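Zason Bed Drawer review: 14 months in the back of my pickup

I've had the Zason drawer system in my truck since May of last year, and people at the supply house keep asking me about it, so I'm finally writing the thing up. Quick background: I do small electrical jobs, mostly houses, and the truck is a midsize four-door with the short bed. Everything I own rides back there under a hard cover. Before the Zason I had totes. You know the deal, you brake hard once and your wire nuts are up by the cab under a ladder.

The kit comes in two boxes and they are heavy, so get help. Mine took most of a Saturday to put together. The instructions are fine up to step 12 and then they get weird, with one drawing trying to cover both the left and right rails. I put the left one in backward, took it out, swore a little, put it in again. If you've built any flat-pack furniture you'll manage.

No drilling on my truck, which was a big selling point! It clamps to the factory tie-down points and I haven't had it shift on me yet, even on the washboard road out to my brother-in-law's place.
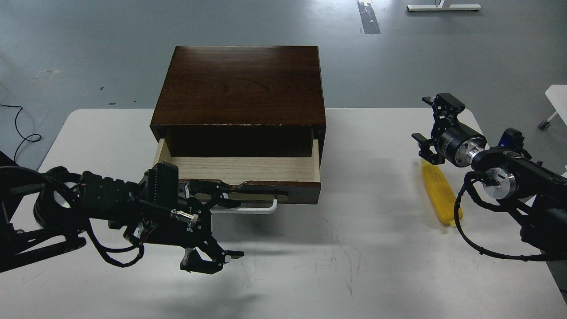
The drawers themselves are what you're paying for. They run on sealed bearings and they come out all the way, so the stuff at the back is as easy to grab as the stuff at the front. I looked at the Akpan first (it's cheaper, and my buddy Finbarr Doherty has one in his work truck) but his stops well short of full extension and he keeps a bent coat hanger back there for fishing things out. I'd also thought about just building my own out of wood, and I'm glad I didn't. Wood drawers are great in a house. But look at that little brown cabinet, with the front edge of its top chipped down to pale wood and the drawer front scuffed along the top, and then think about a truck bed with conduit and a hammer drill sliding over everything. The Zason has a powder-coated steel lip on every edge and mine has scratches, sure, but no real damage.

Things I don't love. The deck on top is carpeted, and carpet plus drywall dust is a bad mix. I ended up cutting a rubber stall mat to fit over it. The locks are tiny and they freeze. Last winter I had 20 minutes of breathing on a keyhole before a job in the dark, and now there's a can of lock de-icer in my door pocket. The dividers that come in the box are flimsy too. I swapped mine for a set from Famlow and they've been great, they drop right into the slots.

Then there's the weight. You lose payload and you lose a bit at the pump, and the back end sits lower than it used to. I can live with it. If you're already close to your limit every day, check the sticker in your door jamb before you order.

Customer service was good the one time I needed it. I was short a bag of bolts and a woman named Bríd Nic Aodha got a new bag in the mail to me the same day I called.

Would I buy it again? Yep. I'd pay extra for the rubber deck this time, and I'd do the install in the garage with the heat on.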